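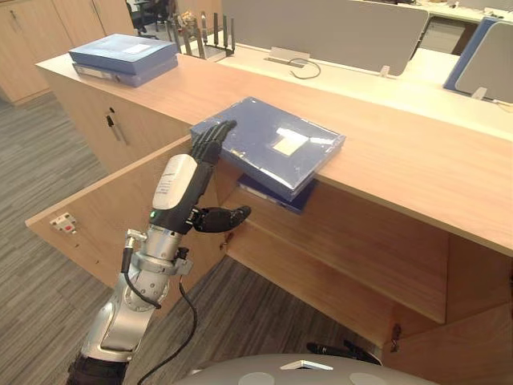
Deltesley, August

Section 8. Showing the Robot to Visitors

Read this before the doors open. Visitors ignore signs, so post two.

1. Clear the counter of coffee, badges and brochures. The Nirnus demo is about files and should stay that way.

2. Set the visitor line 200 cm from the robot. Tape it. People respect tape far more than they respect staff.

3. Load the routine called Herrera and set arm speed to 73 percent. Full speed impresses engineers and scares everyone else.
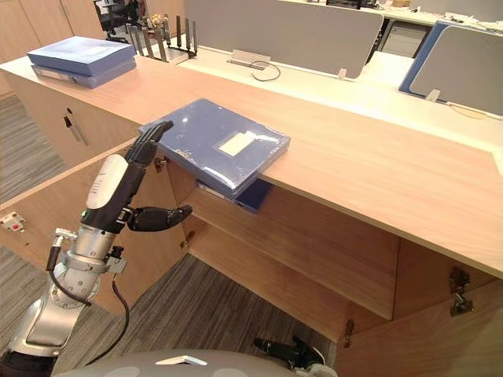
The file routine is the part guests came for, so talk less than you want to. Open the cabinet doors before you start; the robot will wait for you with endless patience, and the crowd won't. Check the green light at the wrist before you call anyone's attention to the hand. The blue file on the counter may hang over the front edge, as long as the fingers can reach its side.

Note: Somebody will ask whether it can make a sandwich. The approved reply is "not today."

4. Keep one hand near the stop button — yours, please.

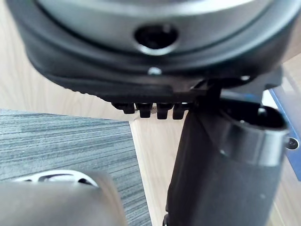 5. After each group, send both arms to the rest position and wait for the tone. No tone means error 216. Restart from step 3 and tell the guests it's thinking.

Caution: Do not let visitors shake hands with the robot, including visitors from the Clondden office, who will ask twice.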